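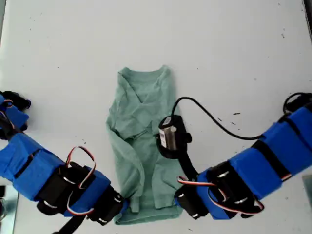
Right gripper presses on the sleeve on final hem grab, two-arm folding cell

Posted by Capucine Carré in Cell setup and maintenance

Two-arm cell, hobby-grade bus servos, wrist camera on the right arm, white table. Task is long-sleeved shirts: both sleeves folded in, then both grippers take the hem and fold it up toward the collar.

The sleeve folds are fine. The fault is at the hem. The right jaw comes down too low and presses the folded sleeve into the table before it closes. When the arm lifts, the sleeve comes with it and the body of the shirt rotates. The left arm does the same move cleanly.

Already done:
Swapped the right gripper fingers for new ones. No change.
Replayed the same recorded trajectory 6 times with no shirt on the table. The right fingertips touch the tabletop each time, the left ones stop short of it.
Checked supply voltage at the last wrist servo under load. Within spec.

It started in October after I replaced the right wrist pitch servo. Zero was set by eye against the bracket. Is that enough to explain it, or should I be looking at the shoulder?

Faustine Guillot

Yes, that is enough to explain it. Setting zero by eye on a splined horn can leave you a full tooth out, and at the fingertip that is easily several millimeters. Leave the shoulder alone until the wrist has been ruled out.

Procedure I use on the Zoteron cells:

Power off. Support the forearm on a block so the wrist carries no load.
Remove the horn screw, pull the horn, power the servo alone and command it to center.
Refit the horn on the nearest tooth. Do not force it to look straight.
Measure what error remains with a square against the bracket face and enter it as a software offset. Mine came out at 117 counts on one joint, well under a tooth.
Save the offset to the servo, power cycle, read it back. Some firmware keeps it in RAM only unless the lock register is cleared first.
Jog down onto a feeler gauge at the hem position, left arm then right arm, and compare the joint readings.

Then look at the cable routing. The servo lead over the wrist should make a free loop at both ends of pitch travel. If it goes tight near the bottom of the stroke it loads the joint and you will chase an offset that moves. Same for the camera cable. Let it lie on the table with slack and anchor it at the upper arm, never at the wrist.

Also wipe the table. Grit under the fabric changes how it slides, and it gets into the jaw.

uraleo_bench

just raise the z on the last waypoint by 2 mm. worked for me

Faustine Guillot

That hides it at one pose. With a pitch error the height changes with reach, so a longer shirt will show the fault again.

Capucine Carré

Horn was one tooth out. Refitted, remaining error entered as an offset, read back correctly after the power cycle. Fingertips now clear the table on the empty replay. The wrist lead was also short at full down pitch, so I have ordered a longer one from Deltance. Will run shirts again when it is fitted.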